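Last updated 12 May 2021

# Linen and Laundry Service: Frequently Asked Questions

The answers on this page apply to all residents of Mostlow Court and Ester House. Where the arrangements differ between the two buildings, this is stated. Residents holding a short-stay agreement should also read the terms attached to that agreement.

## General

**What does the service include?**

The weekly charge covers the washing, drying and return of one set of bed linen and one bag of personal clothing. Towels may be placed in either bag. Duvets, pillows, curtains and rugs are not part of the weekly service and must be booked separately.

**Do I have to use the service?**

No. Both buildings have a self-service laundry room on the ground floor, open from 7 am to 10 pm. Residents who prefer to do their own washing may opt out at any time by giving four weeks' notice in writing to the Residents' Office.

**May I use my own bed linen?**

Yes. Linen is supplied with every room, but residents are free to bring their own in any colour or pattern. Each item must carry a name label. Labels may be ordered from the office and are normally ready within a week.

## Collection and return

**When is my laundry collected?**

Mostlow Court is collected on Monday mornings and Ester House on Thursday mornings. Bags should be left outside the room door by 9 am. Bags put out after that time will be held until the following week, unless the office has agreed otherwise.

**When will it be returned?**

Laundry is returned within two working days. During August, when the laundry closes for one week of maintenance, returns may take longer. The dates of the closure are posted on the notice board in each entrance hall.

**What if I am away on collection day?**

You may leave your bag at the office the evening before. Staff will not enter a room to collect laundry when the resident is absent – this applies even where the resident has asked them to do so.

## Clothing and care

**How are clothes washed?**

Personal clothing is washed at 40 degrees and tumble dried on a low setting. White and pale items are washed apart from dark ones. Please tell us in advance about any skin condition or allergy, and a non-scented detergent will be used.

**Which items should I keep out of the bag?**

Wool, silk and anything marked "dry clean only" should be kept out. The laundry cannot accept responsibility for such items if they are sent by mistake. 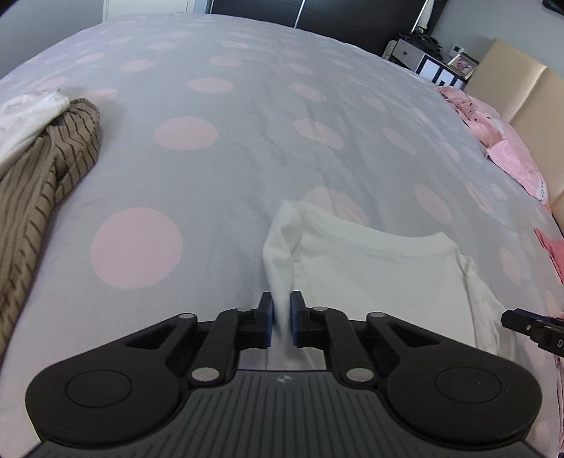
Items needing repair may be sent, but they should be placed in the small mending bag supplied with your linen. Buttons, hems and simple seams are repaired without charge. Zips are replaced at cost, and the office will confirm the price with you before any work begins.

**Will my clothes be ironed?**

Shirts, blouses and dresses are ironed on request. All other clothing is folded. Please tick the box on the bag tag if you would like ironing.

## Problems and complaints

**Something is missing from my bag. What should I do?**

Check first that the tag number on the bag is your own. If it is, report the loss to the office within seven days, giving a short description of the item. Unlabelled clothing is kept for three months in the laundry store and may be viewed by appointment.

**How do I make a complaint?**

Complaints should be addressed to Ruairi Sutherland, Residents' Services Manager, at the Mostlow Court office or on extension 383. You will receive a written reply within ten working days. If you are not satisfied with the reply, you may ask for the matter to be reviewed by Ignacio Tillman, Head of Housing – his decision will be sent to you in writing.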